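Clamau Recipe Binder, Large

Item no. 1265
In stock, ships in 5 business days

The Clamau is a three-ring binder for home cooks who keep their recipes on paper. It holds full-size sheets and comes with 30 clear sleeves, enough for 60 recipes if you put one on each side. Extra sleeves are sold separately under the Soneo name and fit all of our large binders.

Five tab dividers are included: Soups, Mains, Vegetables, Breads, Sweets. The tabs have paper inserts, so you can flip them over and write your own headings. 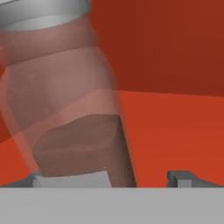 The sleeves open at the top and wipe clean with a damp cloth. Do not put them in the dishwasher. Index cards will slide around in a full-size sleeve, so order the Sowah card pages if most of your recipes are on cards. They hold four to a page.

A printed booklet comes in the back pocket with kitchen measures, oven temperatures and a page of substitutions. The text was first put together by Filipa Pinheiro in 1976 and has been revised by Yaw Yakubu for this edition. Metric amounts are now given next to cups and spoons.

Cover colors: cream, dark green
Refills: Soneo sleeves, Sowah card pages
Returns: 30 days, unused, with the booklet

See also: Ovden Cookbook Stand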